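4.2 Packing bottled goods

The packing task is the one we get asked about most. Shop-floor people see it as the easy one. Pick up a bottle, put it in a carton, next bottle. We took it over from the Akeo trials mostly unchanged and expected to be done with it by December. We were not.

Setup is the same as in 4.1 except for the hand. Goods are large plastic bottles, filled and capped, with a printed paper or film label. The policy (Tirero) gets the wrist view and joint positions, nothing else. No barcode reader, no scale. An episode counts as a success if the bottle ends up in its carton, upright, label not torn. A person resets between episodes. We ran 695 episodes with one bottle type and then 72 with mixed types, the second set being the one that matters for the claim in the introduction.

Failures fall mostly in two groups. The first is the grasp itself. Glossy plastic, rounded ends, very little to hold on to. The fingers close, the bottle turns a few degrees, and from there on the planner has the wrong pose. Small surface texture helps less than we hoped. The second group is labels. A label that is partly peeled or wrinkled does not stop a human packer at all, she presses it down with a thumb and moves on. The hand has no such habit. If a finger lands on a loose edge it drags it, and the episode is lost under our rule. Relaxing the rule (torn labels allowed) makes the numbers look alot better, but the people who would buy this do not want torn labels.

Figure 5 gives the wrist view in the packing task. The gray jointed fingers are just below a large orange bottle lying on its side, with a second orange container parallel to it. The label strip along the lower edge of the bottle is peeling in part. Note also how much of the view is not bottle - blue racks, a carton, people, a bright window on the right that washes out that corner.
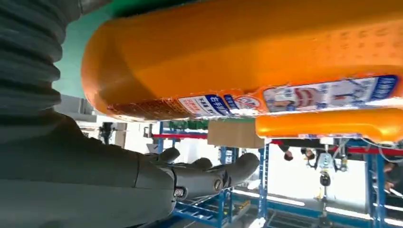

FIGURE 5. Wrist view, bottle packing task.

The background matters more than we planned for. In the lab version of this task the wall is plain and the light is fixed. On a floor there is shelving in several colors, things hang from cables, people walk through. We did not mask any of it. Strong window light was the worst single condition, worse than people in view. Two bottles of the same color close together come next: the policy treats the pair as one long object and reaches for the middle, where there is nothing to grasp. Hettiarachchi reports the same effect with stacked tubs in the Farkas kitchen set, so it is probably not special to bottles.

Speed. A practiced packer at the Poturar site does one bottle in the time our hand takes to settle on an approach. We did not tune for speed and do not want to claim anything from it, but a reader thinking of buying should know. The longest unattended stretch was 10 bottles, after which a carton flap had folded inward and the hand kept pushing against it untill the safety stop.

4.3 Is this a household result?

Partly. Bottles of this size are under plenty of kitchen sinks, and putting them away is the same motion as packing them, more or less. What the home does not have is a person standing by to reset. In the full log of 1819 resets over all tasks, the bottle task took a larger share than towel folding, which surprised us. Most were trivial - turn the bottle, smooth the label, clear the flap. Trivial for a person, that is. Kavinda Hettiarachchi went through the log by hand and marked the ones a second arm could have done. His coding is in the appendix and we use it again in Section 5, where the one-arm and two-arm setups are compared on the same goods.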